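The Geltmont bench is a two-arm robot workstation built in a shared workshop from commercially made arms and parts produced by its members. It is used for tabletop sorting, in which small objects are picked from an open surface and placed in a tray. The mechanical layout was drawn up by Roy Tunstall, and the control software was written largely by Delyth Ellis. The name is taken from the workshop in which it stands.

Background

The bench replaced an earlier single-arm build known as Bickerstaff, which used hobby servos and a plywood frame. Bickerstaff could repeat a taught motion but lost position over long runs, and its reach covered less than half of the table. Work on a replacement began in February, when the workshop acquired two secondhand arms. The old frame was kept for testing grippers until its shoulder bearing failed, after which it was broken up for parts.

Tunstall first planned to mount the new arms at opposite ends of the table. A cardboard mockup showed that this left no room for a person to reset the objects between runs. The bases were moved to the back edge instead, so that the front stayed open. The final drawings were signed off on Tue 29 June.

Construction

The arms are white, with dark gray bands at the joints, and each carries a black two-finger gripper. Both bases stand on the tabletop, which is white, and a brown covering is laid over the work area to reduce glare. The table frame is welded steel tube, leveled with four screw feet. The complete assembly has a mass of 396 pounds, most of it in the frame and in the ballast bolted to the lower shelf.

Power for both arms is drawn from a single supply under the table, fitted with a latching stop switch. Gripper cables are routed outside the arm casings. This was intended as a temporary measure, but internal routing would have required removing the wrist joints, and the outside cables have been retained. Slack at the wrist must be enough for a full turn of the last joint. A cable that is too short pulls on the connector, and one that is too long can catch on the tray.

Control

Motion is handled by a program called Varier, which runs on a desktop computer beside the bench. It reads joint positions, checks each requested move against a set of limits, and sends commands to both arms. A separate program, Vekberg, handles calibration and logging. The two were a single program in the first version and were split after a logging fault stopped the arms in the middle of a run.

Collision avoidance between the arms is simple. The table is divided into a left zone, a right zone and a shared zone that contains the tray. Only one arm may hold the shared zone at a time. An arm that requests it while it is taken waits outside the boundary, with its gripper raised. The method is slow, but it requires no prediction of the other arm's path.

Calibration is carried out by touching a pointed probe to 13 marks on a removable steel plate. The procedure takes 39 minutes for both arms and is repeated whenever a base has been unbolted.

Operation

In the standard sorting task, objects are set out on the covering and moved one by one into the tray. Toy animals are commonly used. Their uneven outlines make them harder to grip than blocks, and a narrow leg or tail may slip between the fingers if the approach angle is poor. The usual grip is across the body, with the fingers parallel to the tabletop normal.

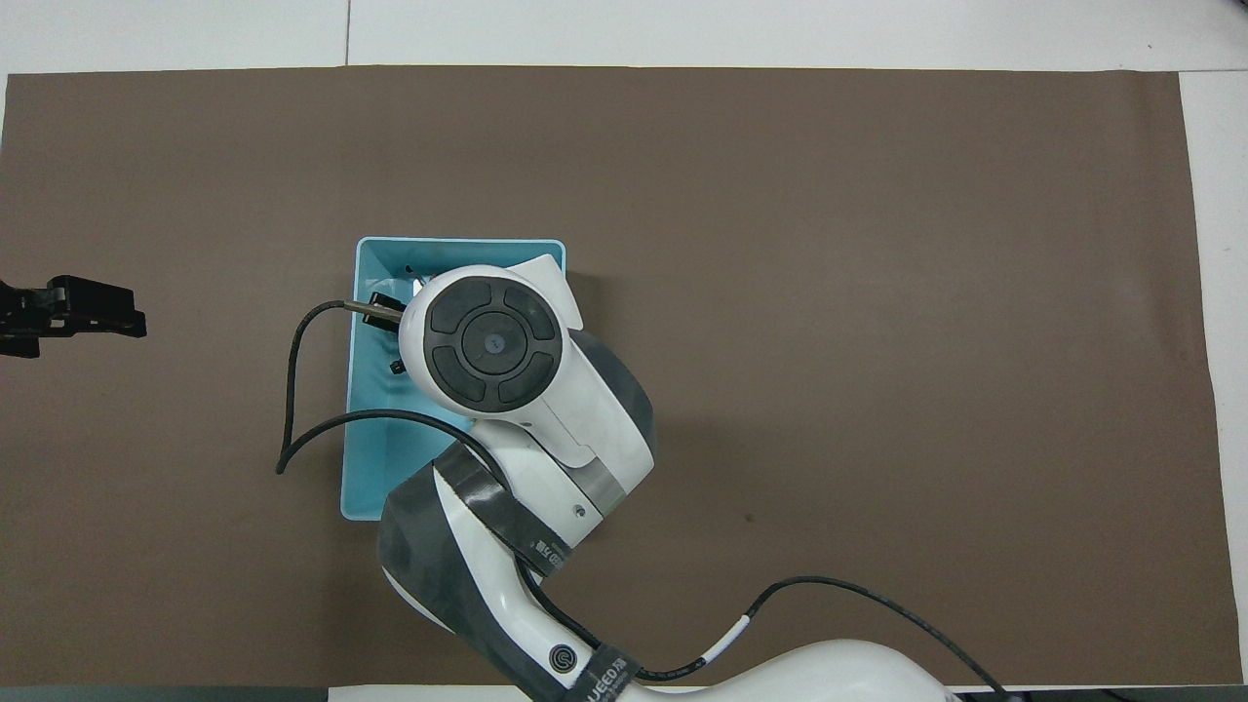
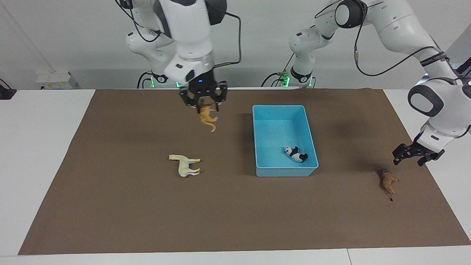
Sorting on the Geltmont bench, with a light blue tray on the brown covering.

The release height is set separately for each object. A low release keeps the object from rolling but brings the fingers close to the tray floor, where an error in the height setting can load the wrist. Varier therefore reduces speed over the last part of the descent and stops the arm if motor current rises above a fixed limit.

Known limitations

The tray is not fastened down, and a gripper that touches its wall can shift it. Ellis added a routine that returns the arm to a reference point above one corner so that the operator can check the alignment by eye. A pair of locating pins was proposed, but drilling the tabletop was ruled out.

Wear in the finger pads is the most frequent cause of dropped objects. Pads are cut from sheet rubber and changed in pairs, and the zero position of the gripper must be reset after each change.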